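4.2 Wearing, keeping and passing on the printed dress

We turn now to what the women told us about the dresses themselves, and I hope the reader will forgive us for lingering, because this was much the richest part of the material. Of the 90 wardrobe diaries returned from Kiltcombe and Treltgate, 78 mentioned at least one patterned dress bought second-hand, and between them the diaries record 531 separate wearings. The A-line shape was a great favourite — kind to the hips, as several diarists put it, and easy over thick tights — and viscose was liked for its drape, though grumbled about at the ironing board.

Colour was talked about with real affection. Mustard, rust and bottle green came up again and again, and the Akgül prints, with their large interlocking circles, were spoken of almost as old friends.
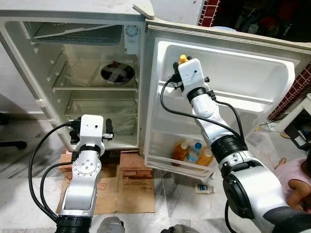 Figure 2(a). Small white refrigerator with the door open, showing the wire shelf and thermostat dial.

Keeping a dress going was often a shared business. Hems were let down for taller sisters, collars were turned, and lost buttons were replaced with whatever the tin would offer. Diarists who bought from Gando, the larger of the two dress agencies, tended to alter their purchases within the first month, while those who shopped at market stalls were happier to wear a thing as they found it and belt it in at the waist. 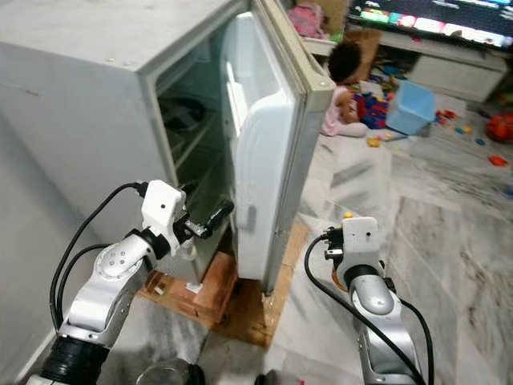
Figure 2(b). The refrigerator from above, with the moulded inner side of the door visible.

The season mattered too, and rather more than we had expected when the diaries went out in May. Summer entries dwell on length and sleeves, whereas the colder months bring long and loving passages on layering — polo necks under pinafores, cardigans over everything — and a good deal of worry about static. We take up the question of linings in section 4.3, where the repair notes are set beside the diaries.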